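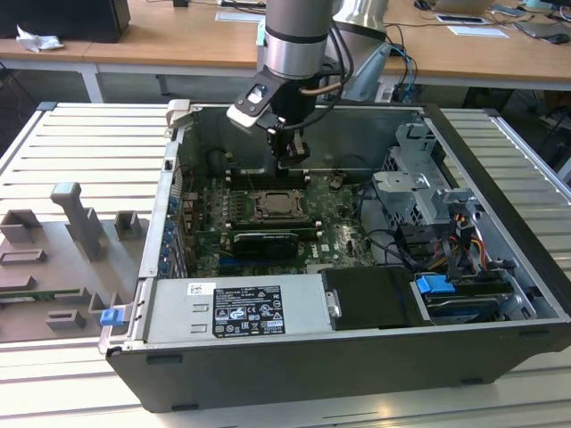

Computer case, side panel off

Do I have to re-enrol after moving from Mestham to Stukgate for the August by-election? I moved 3 weeks ago and I'm a bit of a worrier!

Zixuan Xie
Welcome to the neighbourhood! Yes, update your address, and bring a bill with you (I took 4, silly me).

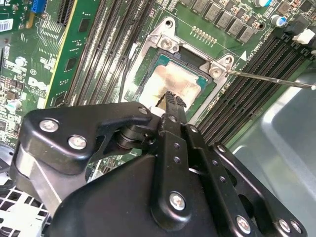 The hall on Vellach Street does it too, and they're lovely there.

Hosseinzadeh
Check the roll online first. My old desktop managed the form fine, a tower with a Dell logo on the board inside, so any computer should do.

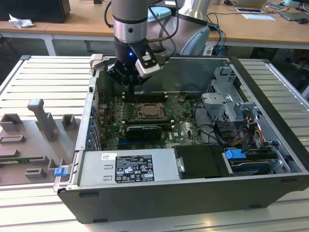

Postal votes close at 8. If you're filling it in at home, have your old address handy. My tower has a graphics card under the processor socket like that one, and it still took 20 minutes to load the page, so be patient, love.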